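パーティー用品・テーブルまわりの相談室

赤い紙ナプキンの色が、白いテーブルクロスに移ってしまいました

Rukhsana Warraich

はじめまして。いつも読むだけだったのですが、今回はどうしても知恵を借りたくて書き込みます。長くなります、すみません。

12月に町内の音楽サークルの打ち上げをやりまして、私が食卓まわりの担当でした。人数が多かったので、お皿とコップは全部使い捨て、そのかわりテーブルクロスだけは布にしよう!と張り切ったんです。クロスはMillanoの白で、綿とポリエステルが半分ずつのもの。洗濯表示を見ると、40度まで、塩素系はだめ、酸素系は大丈夫というマークでした。紙ナプキンはUsimariというところの濃い赤で、116枚入りが1,039円。安いし色もきれいだし、いい買い物をしたと思っていました。

それで、ナプキンを扇の形に折ってお皿の横に並べたんですが、会の途中で誰かが氷の入ったバケツをテーブルに置いて、下のほうがじわっと濡れたんですね。気がついたときには、濡れたところにあったナプキンが全部ぺったり貼りついていて、はがしたらピンクの三角が点々と……。模様みたいでかわいいと言ってくれた人もいましたが、私は笑えませんでした。

その日の夜にやったことは次のとおりです。

まず水で流しました。少し薄くなりました。
食器用の洗剤をつけてもみました。ほとんど変わらず。
あわてていたので、そのまま洗濯機で普通に洗ってしまいました。
乾燥機には入れていません(これは我慢しました)。今は陰干しして、たたんで棚に置いてあります。

今の状態は、明るいところで見ると薄いピンク、夜の電気の下だとあまり分からない、くらいです。大きいのが三か所、あとは小さいのがぱらぱら。

聞きたいことは、まず、一度洗って乾かしてしまったものでもまだ落ちるのか。それから、酸素系の漂白剤を使うとしたら、濃さや時間はどのくらいにすればいいのか。もうひとつ、残っているナプキンが74枚近くあって、捨てるのはもったいないので春の集まりでも使いたいのですが、また色が移らないようにする方法はあるでしょうか。いっそ白いナプキンを買い直したほうがいいのか、赤いままでも置き方でなんとかなるのか、そのへんも教えてもらえるとうれしいです。

ちなみにクロスはサークルのお金で買ったものなので、できれば元の白に戻したいです。義理の母には「お酢につければ色が止まる」と言われたんですが、布についた色が止まってしまったら困る気がして、まだやっていません。よろしくお願いします。

Evander Baird

お疲れさまでした。読んでいて胃のあたりがきゅっとなりました。うちは小さな貸しスペースをやっていて、クロスの染みとは長いつきあいです。専門の染み抜き屋ではないので、その点は割り引いて読んでください。

まず、まだ落ちる見込みはあります。乾燥機に入れなかったのは大正解ですよ。高い温度をかけてしまうと色が残りやすくなるので、落ちきるまではアイロンも我慢してください。普通の洗濯をしてしまったことは、そんなに気にしなくていいと思います。余分な染料が流れて、むしろ楽になっているかもしれません。

お酢はやめておきましょう。お義母さんのおっしゃる「色止め」は昔からよく聞く話なんですが、色落ちする側のものに使う話で、しかも効くかどうかは染料しだいです。今回落としたいのはクロスのほうなので出番がありません。それと、これは念のためですが、お酢と塩素系の漂白剤は絶対に一緒にしないでくださいね。危ないガスが出ます。別々の日に使うつもりでも、すすぎ残しがあると怖いので、私は同じバケツを使うことすらしません。

で、私がいつもやっている手順です。洗濯表示に酸素系OKとあるそうなので、粉末の酸素系漂白剤でいきます。液体のタイプでもいいんですが、こういう移り染みだと私の経験では粉のほうがよく効きます。

大きめのたらいか、きれいに洗ったシンクにお湯を張ります。表示の上限が40度なら、40度ぴったりを狙ってください。ぬるすぎると粉が働かないし、熱すぎると生地に悪い。冬場はすぐ冷めるので、浴室でふたをしてやるのがおすすめです。私はお風呂のふたの上に古いバスタオルまでかけます(妻には笑われますが、冷め方が全然違います)。

粉の量は箱に書いてある「つけおき」の量に合わせてください。ここで欲張って倍にする人がいるんですが、やめたほうがいいです。溶け残りが生地にくっついて、そこだけ変な跡になることがあります。先にお湯でしっかり溶かしきってからクロスを入れる、という順番だけは守ってください。

全体をつけるのが大事です。ピンクのところだけ部分的に漂白すると、そこだけ妙に白くなって、輪っかみたいに残るんですよ。新品の白って少し青みのある白だったりするので、部分的にやるとかえって目立ちます。広げて、空気を抜いて、浮いてこないように水を入れたペットボトルでも載せておいてください。

時間は、箱の上限までと思ってください。まず三十分で一度のぞいて、薄くなってきていたら続行。終わったらよくすすいで、いつもどおり洗って、陰干し。乾いてから昼間の窓際で確認します。濡れているうちは色の見え方が違うので、濡れた状態で「落ちた!」と喜ぶと、あとでがっかりします。私は何度もやりました。

一度で落ちなかったら、もう一回同じことをして構いません。二回やって変わらないなら、私はそこでクリーニング屋さんに持っていきます。そのときは「赤い紙ナプキンの色移り、食器用洗剤で洗った、酸素系を二回」と紙に書いて渡してください。何をしたか分かっていると、向こうもやりやすいそうです。

見えないところで先に試すのも忘れずに。縁の縫い糸だけ素材が違うクロスがあって、うちで以前使っていたLenzのものは、縫い糸だけ少し黄色っぽくなりました。まあ、気づいたのは私だけでしたけど。

残りのナプキンについて。

濃い赤、紺、黒、深緑あたりの紙ナプキンは、濡れると色が出るものがわりとあります。メーカーがどうこうというより、濃い色の紙はそういうもの、と思っておくのが無難です。買ったときに確かめる方法は簡単で、一枚を水で湿らせて、白いキッチンペーパーにはさんで、上にマグカップを載せて十分待つ。ペーパーがほんのりでも染まったら、白い布の上には直接置かない。これだけです。新しい柄を買うたびにやるといいですよ。ついでに、お酒やお酢の入ったドレッシングでも試してみると、水では平気だったのに色が出る、ということもあります。

すでに色が出ると分かっているナプキンを使うなら、置き方を変えるのが手っ取り早いです。お皿の横ではなく、お皿の上に載せる。使い捨てのお皿でも、乾いた皿の上なら布にはさわりません。あるいはコップに差す。ただしコップは飲み物を注ぐ前に必ず抜いてもらわないといけないので、人数が多い会だと誰かがそのまま注ぎます。注ぐんですよ、これが。だから私はお皿の上派です。

もうひとつは、使ったあとの行き先を用意しておくこと。染みの原因って、並べてあるときのナプキンより、くしゃっと丸めて濡れたコップの横に置かれたナプキンのほうが多いんです。テーブルごとに小さなかごか紙袋を置いておくと、かなり違います。

あと、氷のバケツ! 次はバケツの下に深めのお盆を敷いてください。結露の水は思っているより広がります。うちでは飲み物は別の小さな台にまとめて、食事のテーブルには載せないようにしています。人の流れもよくなりますし、クロスの洗濯がだいぶ減りました。

買い直すかどうかですが、私なら赤は使い切ります。春の集まりなら、白いクロスに赤でも別におかしくないし。白いナプキンを少しだけ買って、二枚重ねにする手もあります。下が白、上が赤。見た目もちょっと豪華になりますよ。ただ、ずぶ濡れになれば下まで通るので、これで安心とは思わないでください。

もちこ

うちもやったことあります! うちは紺でした。しかも借り物のクロス(泣)

上の方が詳しく書いてくださってるので、私は雑な話だけ。

私はもう染み抜きをあきらめて、上に透明のビニールクロスをかけるようにしました。見た目がちょっと食堂っぽくなるけど、子どもがいる会だとどうせジュースこぼすし、拭けば終わりなので気が楽です。端がくるんと反るのがいやなら、前の日から広げて重しをしておくと少しましになります。ドライヤーで伸ばすっていう人もいますけど、私はやりすぎて波々にしたのでおすすめしません。

あと、細長いランナーを真ん中に敷くのもいいですよ。Zorknessの不織布のロールを切って使ってるんですが、染みの場所が真ん中寄りなら、それで隠れます。赤いナプキンに合わせてグレーとか生成りとか。落ちなかったときの最終手段ってことで。

赤いランナーはやめてくださいね、私は赤を買って、今度はランナーから色が出ました……。笑えない。

塩素系を薄めて綿棒でちょんちょん、っていう裏ワザを見かけるけど、表示でだめってなってるならやらないほうがいいです。友だちがそれで、ピンクは消えたけど黄色くなったって言ってました。何の生地だったかは聞いてないです、すみません。

残ったナプキンは、うちは揚げ物の下に敷いたらだめだったので(油でも色が出た気がする。気のせいかも)、普通に手拭き用として台所の引き出しに入れてます。おやつのときとかに一枚ずつ。すぐなくなりますよ。

Rukhsana Warraich

お二人とも、ありがとうございます! さっそくやってみたので報告です。

Evanderさんの手順どおり、まず裾の折り返しのところで試して、問題なさそうだったので全体をつけました。お湯は温度計で40度。浴室でやって、ふたの上にタオルもかけました(うちは夫ではなく娘に笑われました)。三十分でのぞいたら小さい点々はもう見えなくなっていて、そのあと箱の上限までつけて、洗って、陰干し。

翌朝の窓際での確認の結果、小さいのは全部消えました! 大きい三か所のうち二つも、私の目では分からないくらいです。残りのひとつだけ、うっすら縁が残っていて、場所を知っている人が見たら分かる、という感じ。来週もう一回つけてみて、それでも残ったらクリーニング屋さんに相談します。紙に書いて渡すというのは、思いつきませんでした。

ナプキンのテストもやりました。マグカップを載せて十分。キッチンペーパー、しっかりピンクになりました。レモン水のほうがもっと出ました。こんなに出るものを白い布の上に並べていたのかと思うと、ちょっとこわいです。

春の集まりは、お皿の上に置くやり方でいきます。二枚重ねもやってみたいけれど、折るのが倍になるので、そこは手伝ってくれる人の数しだいかな。氷のバケツ用に深いお盆も探しているところです。

もちこさんのビニールクロスは、サークルの子ども会のほうで使わせてもらいます。そちらは毎回ぶどうジュースが出るので……。ランナーの色の話も、読んでおいてよかったです。赤、買うところでした。

義理の母には「お酢は今回はやめておいた」と伝えたら、「あれは手ぬぐいの話よ」と言われました。

Evander Baird

おお、二つ消えたなら上出来です! 残ったひとつは、次は先に粉と少しのお湯でゆるいペーストを作って塗る、というやり方もあるんですが、混紡だと生地に負担がかかるので、私ならまた普通につけるほうを選びます。あと、二回目までは少し日を空けなくても平気ですよ。棚にしまっておくより早めのほうがいいと思います。

お盆は、植木鉢の受け皿の大きいのが意外と使えます。白か透明なら見た目も気になりません。新品を買って、食卓用と書いておいてください。うちは一度、庭から持ってきたのが混ざっていました。 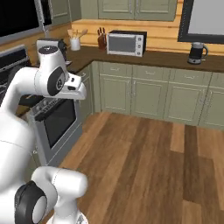 キッチンのイメージ(CG)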